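Notes from my kitchen

I finally cleared out the recipe box in February. It held 126 cards, most of them my grandmother's, and I'd been putting the job off for two years. Half were for things I will never make (aspic, anyone?), but I got so caught up reading them that I let the soup boil over!

The best find was her poppy seed cake. She got it from Kazimiera Duda, who lived across the hall and apparently never measured a thing in her life. The card says "flour until it looks right" and "bake till the Galtari bus goes by." Well, I have no bus. I went with 350 degrees and started peeking at 16 minutes, then every few minutes after that, and it came out a bit flat but really, really good -- lemony, and not too sweet.

I've made it again since with an extra egg, and I like that one better. Sorry, Kazimiera.

If any of you grew up with a cake like this, write and tell me what your family did about the flour. I'll put the full recipe in next month's letter, once I've worked out some numbers a normal person can follow. And yes, I'm keeping the aspic card -- her handwriting is too pretty to toss.
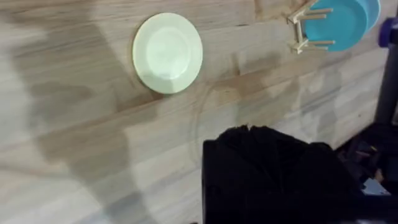

A pale round plate on the wooden table.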